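About Plomell

Hi, I'm Mwende Kinyua, and I started Plomell after my town spent a whole summer arguing over whether the well water was safe (the county said yes, the lab report said something else!). I translate environmental and public health reports into plain English, mostly from French and Swahili, so people can read what was measured near their homes.

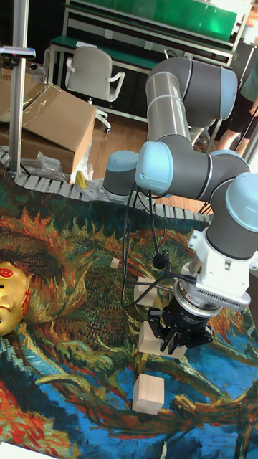

Robot arm and wooden cube

We're a team of 6 now, and we've put out 81 translations, from soil surveys to court rulings on old factory sites. Our longest ran to 200 pages and took two of us most of a winter – never again, I said, and then we took on the Clarnent dust study in April. All of it is free to read. If you've got a report you can't make sense of, send it over!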